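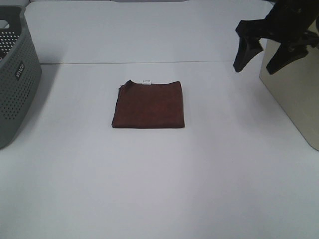 FOR IMMEDIATE RELEASE
April 26, 2024

Flirkelance puts its folding cell care routine online, free for anyone

LOLBRIDGE – I look after the towel folding cell at Flirkelance, and today we're putting my whole upkeep routine on our website. It's 18 pages, it costs nothing, and yes, some of it is still in my handwriting!

We started writing it in January, after a week when the gripper kept pinching two layers of cloth and I kept blaming the software (sorry, software team). The trouble was lint packed into a finger joint. Cleaning it took me five minutes. Finding it took a lot longer than that.

So now every shift starts the same way. I power down, lock out the arm, brush the finger joints and wipe both tips with a dry cloth. Then I check the mounting screws, wipe the white tabletop from back to front, and make sure the basket is back against its stop. Once the guards are closed, I run 33 test folds at slow speed before we go to full speed. If the fingers don't open to the same width each time, I stop and redo the zero point – there's a whole chapter on that, and it's my favorite.

The guide also covers fingertip swaps, cable checks and the 60-day grease job. Our sister shop in Brodevon has been working from a draft and sent back plenty of notes, most of which I took.

The guide is up now on the Flirkelance support page. Printed copies can be picked up at our Lolbridge front desk.

Press contact: Flirkelance front desk, Lolbridge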